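2018-02-24 - Cell 2, two-arm kitchen bench. Fault log and follow-up.

Protective stop on the right arm during the noodle transfer task, run 9 of the morning block. Controller reported a force limit violation on joint 4, then the left arm went into a synchronized hold as configured. No damage to the arm, nobody inside the line at the time. E-stop not used. I left both arms powered and braked and pulled the logs before touching anything.

Log excerpt, retyped:

- 1736: force estimate at the right wrist starts climbing, no commanded contact
- 1739: joint 4 torque residual over the warning level
- 1742: residual over the stop level, category 2 stop
- 1742: left arm hold, gripper position frozen

(Numbers are control cycles from the start of the run.)

First thought was the gripper catching the wall of the saucepan. The wrist force vector does not support that. A wall contact in this pose should push back mostly sideways, with a sharp onset. What we have is a slow ramp pointing back along the forearm, which looks like something being pulled tight. The cable is the obvious candidate. It is tied down at the base and again past the elbow, and the length between those points was set in May for the old task, where the wrist never went past 90 degrees. The noodle pick needs more wrist roll than that.

To check, I cleared the fault, put the right arm in freedrive, and went back through the approach by hand at low speed with the fingers in the pan. The slack goes out of the loop over the forearm in the last part of the roll. Past that point I could feel the arm resist. Same result on three repeats, and the residual on the screen rose each time at the same joint angle, within a degree.
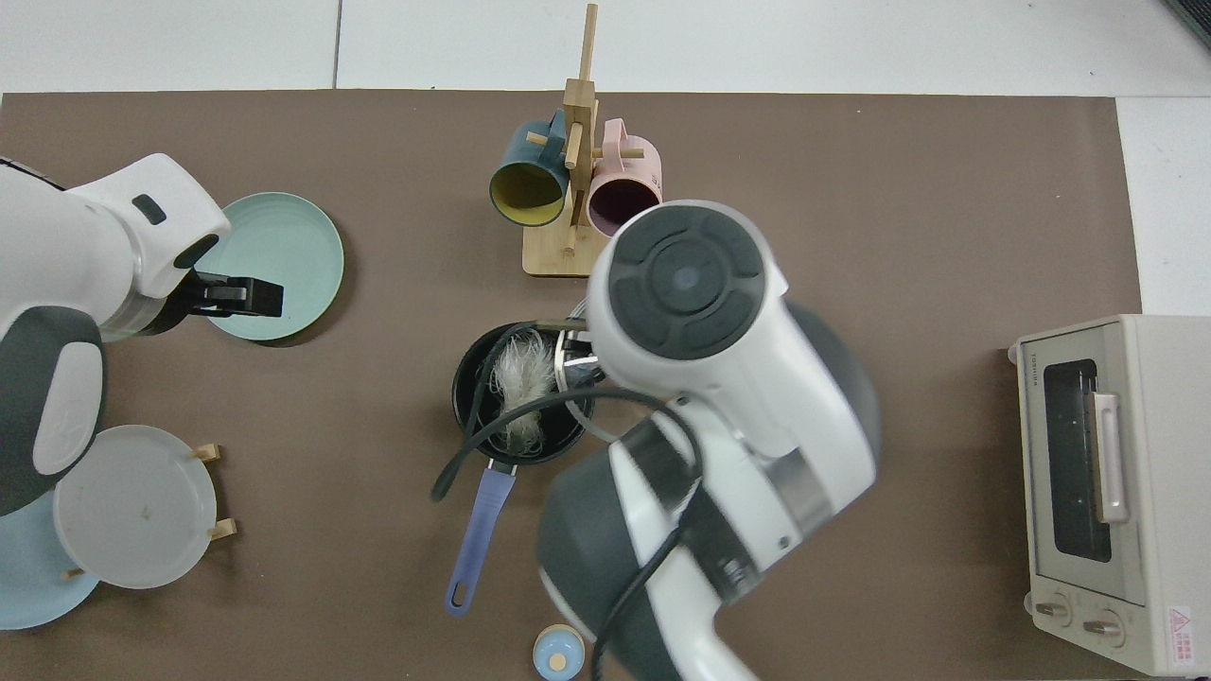 Seraina Gasser does not accept the cable as the whole story. Her point is that the same cable routing ran all of last week's blocks without a stop, with the same pick pose, so either the tie has slipped or the payload setting is wrong and has eaten the margin. She wants the payload identification rerun before anyone cuts a tie, and she wants the old value written down here first.

Fair. Old value in the controller: the one for the previous fingers. The current fingers are heavier and the setting was never changed after the swap. So there is a standing offset in the torque estimate, and the cable only has to supply the rest. I reran the identification with an empty gripper, five poses. With the new payload the resting residual on joint 4 drops to near zero. Repeating the hand-guided approach, the ramp is still there but peaks below the stop level and above the warning level.

On the tie: there is a clean band on the forearm cover next to it, with a dust line on one side. It has moved toward the elbow by 15 mm. I can't say when. Both of Seraina's causes are therefore present, along with mine.

What bothers me more than the stop is the warning. It was raised three cycles before the stop, and in the earlier runs of the same block it was raised and cleared four times without anyone seeing it. The operator screen shows warnings only on the second tab. The task script logs them and carries on.

Done:

- payload setting updated, old and new values in the config repository
- tie moved back and a second one added next to it
- extra service loop at the elbow, checked through the full roll range by hand
- warning on any joint residual now pauses the script and needs a confirm

Not done:

- rerun of the nine affected runs. Until that is finished, treat the force data from this block as bad. The position data is fine.
- left arm payload. Same fingers, same swap, so presumably the same error. It gets identified before the next block, no exceptions.
- proper cable guide. Esko has a drawing for a swiveling clip but it fouls the wrist cap at one end of travel. He will shorten the bracket.

Speed stays at 50 percent on both arms until the left side is checked. Force stop levels are unchanged and are not to be raised to get through a block. If it stops again in this pose, leave it where it stands, save the log, and call me or Seraina before using freedrive.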